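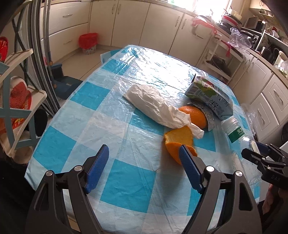
**Ticket 483: Kitchen table not cleared, waste in wrong bins**

Opened by: Jeptoo Waweru
Assigned to: Muthoni Owino
Site: Muriithi, shared kitchen
Opened: 21 May 2022
Priority: normal

**Problem as reported**

Kitchen table left with leftovers and packaging on it. Orange, peel, used tissue, drink carton, water bottle. Plastic tablecloth feels sticky at one end. Second report for this table, the first was in April and was closed without a fix.

Jeptoo asks which bin the carton goes in, and whether empty pill packs can go in with the other packaging.

**Log**

**Muthoni, 9:10**
Checked the bin guide taped inside the cabinet door. It is the old Uter sheet. It covers food scraps, bottles and general trash. It does not mention drink cartons or blister packs. Uter stopped collecting here in April and Closteo took over, so the sheet is out of date anyway.

**Muthoni, 9:25**
Called Closteo. Their answers for this building:

- Orange peel and fruit: food scraps. No bag ties, no stickers.
- Used tissue: general trash.
- Drink carton: packaging. Empty it, flatten it, leave the cap on if it has one.
- Plastic water bottle: packaging. Empty it first. The label can stay on.
- Clear plastic bags: packaging if clean, general trash if there is food in them.
- Blister packs: general trash once empty. They don't take foil and plastic stuck together.

**Jeptoo, 9:40**
What about a blister pack that still has tablets in it? People leave them on the table after lunch and I don't want to throw out somebody's medicine.

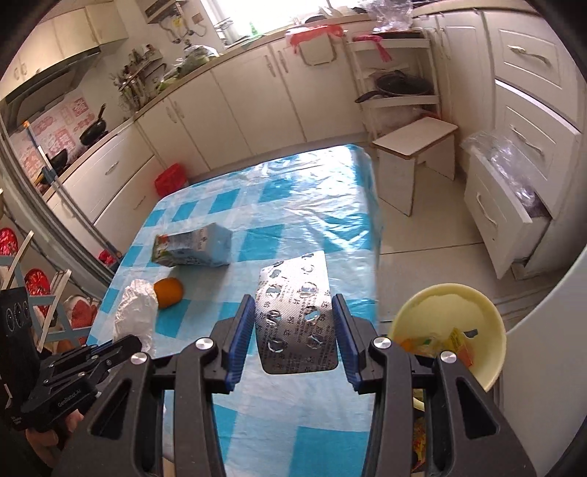 **Muthoni, 9:55**
Check every pocket before it goes in the trash. A torn foil opening doesn't always mean the pocket is empty. If there is anything left in the pack, put it in the lost items tray and don't bin it. If it isn't claimed in 2 weeks, take it to the pharmacy counter. Don't pop tablets out into the trash or the sink.

**Jeptoo, 10:15**
OK. Which one is general trash now, the red one by the cabinets or the yellow one by the table? I have seen wrappers go in both.

**Muthoni, 10:20**
Red is general trash. Yellow is packaging only. Wrappers from snacks go in yellow if they are empty. No orange peel in yellow, it makes the whole bag count as mixed and Closteo charges 200 for that. We were charged once already.

**Jeptoo, 11:05**
Table cleared and sorted as listed. Tablecloth wiped with dish soap and warm water. Sticky patch is gone but the cloth still won't lie flat. Tried pulling it from the corners.

**Muthoni, 11:30**
Leave the wrinkles. Plemis sells the table clips, a pack is 800, and I'm not ordering those for one cloth. If it slides, tape the underside.

**Changes made**

- Uter sheet taken down.
- New sheet with the Closteo list printed and taped in the same spot.
- Labels ordered for the red and yellow bins.

**Still open**

- Labels not delivered yet. Jeptoo to stick them on the lids when they come.
- Need a small food scraps bin closer to the table. The current one is out by the back door and people don't walk that far with peel.

**Status:** pending, waiting on labels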